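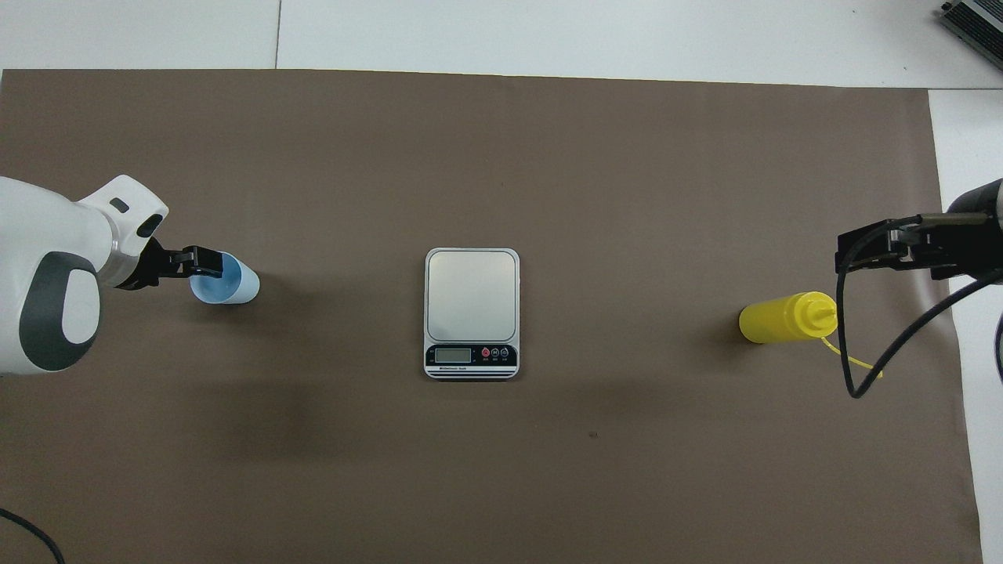 冬のあいだも湖の船は動いているんですか、という問い合わせを読者の方からいただきました。去年の夏に家族で乗って気に入ったので、今度は雪の季節に同じ航路をたどってみたい、でも検索しても夏の時刻表ばかり出てきて困っている、とのこと。わかります、その気持ち!

答えは「動いています」。ただし夏とはだいぶ様子が違います。Plornisの桟橋から出る船は、冬ダイヤだと1日5便まで減ります。始発は遅く、最終は早い。夏の感覚で夕方にのんびり桟橋へ向かうと、もう対岸に灯りがともるのを眺めるだけになります(私は一度やりました。バスで湖をぐるっと回って帰る羽目になり、それはそれで楽しかったのですが)。

でも、冬の船は本当にいいんです。夏は取り合いになる窓際の席にすっと座れて、暖房のきいた船室から白くなった斜面がゆっくり流れていくのを見ていられます。甲板に出ると頬が痛いくらい冷たくて、5分で戻ってきてしまう。それで温かいココアを頼んで、また外が見たくなって、もう一度出る。これを繰り返しているうちにCemalaに着きます。

Cemalaで降りたら、ぜひ山側へ歩いてみてください。教会の裏手から坂を上がるとロープウェイの乗り場があり、山頂駅は標高2587メートル。晴れた日の見晴らしは言うまでもないのですが、私のおすすめは湖に霧がかかった日です。下の町が灰色で今日はだめかなと思っても、途中でぽんと雲の上に出ることがあるんですよ。乗り場の入口に山頂のライブ映像が流れているので、切符を買う前に必ず見ること。

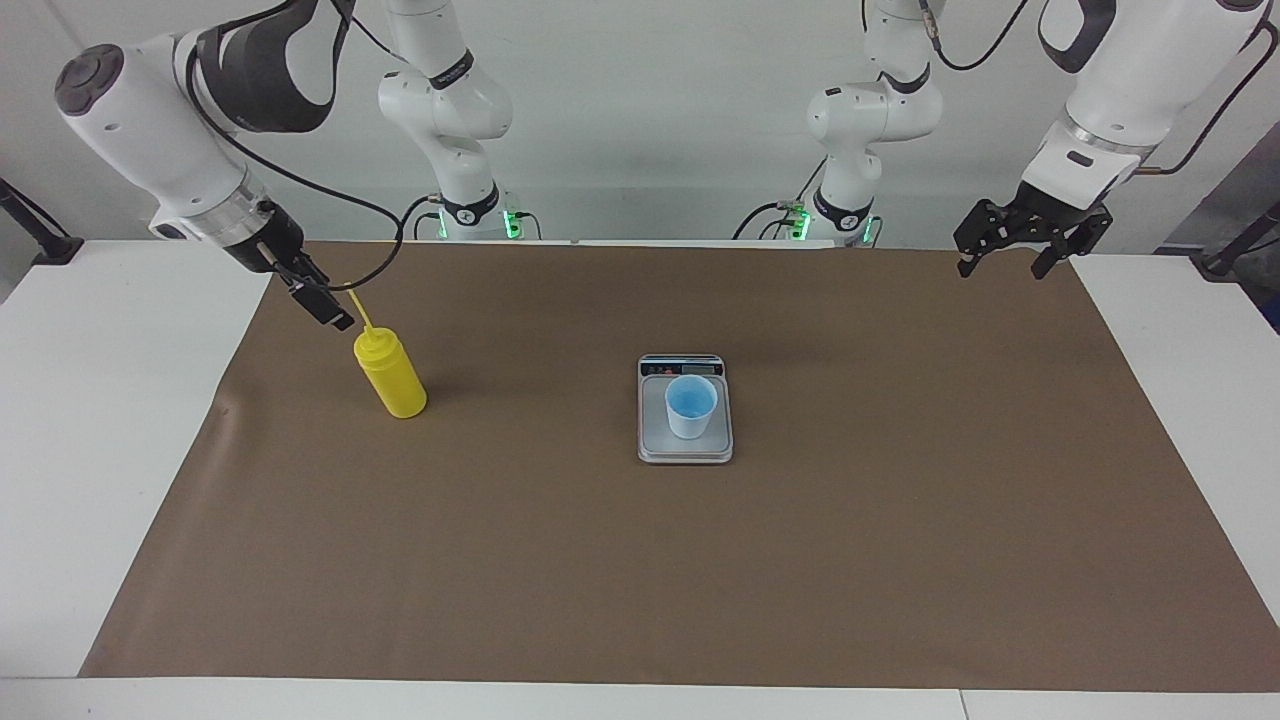
山頂駅からは冬用の散策路が延びていて、雪を踏み固めてあるので、底のしっかりした靴なら普通に歩けます。一周しても昼食にちょうどいい時間に戻ってこられる距離です。スノーシューを借りたい人は、上ではなくふもとの店で。上の貸し出しは数が少なく、1月の連休あたりは朝のうちになくなります。

昼はHeiskanenという小さな食堂へ。ロープウェイを降りて坂の途中、緑の鎧戸の建物です。豆と燻製肉のスープが名物で、パンはおかわりできます。現金のみなのでご注意を。隣の雑貨店で売っている干し梨も、船の中でかじるのに最高です。

切符の話も少し。船とロープウェイを別々に買うより、桟橋の窓口で売っている冬の一日券のほうが得で、今季は大人99フラン。Medeckの宿に泊まる方は宿泊者カードを見せると割引があるそうなので、チェックインのときにもらい忘れないようにしてくださいね。なお、強風の日はロープウェイだけ止まることがあり、その場合の払い戻しは当日中に窓口で手続きします。

冬ダイヤの詳しい時刻は桟橋の掲示と窓口の冊子で確認できます。冊子は薄くて軽く、裏表紙が湖の地図になっているので、私は毎年1冊もらってコートのポケットに入れっぱなしです。次号では、Medeckから日帰りできる温泉を取り上げます。水着の貸し出しがあるところも調べておきますね!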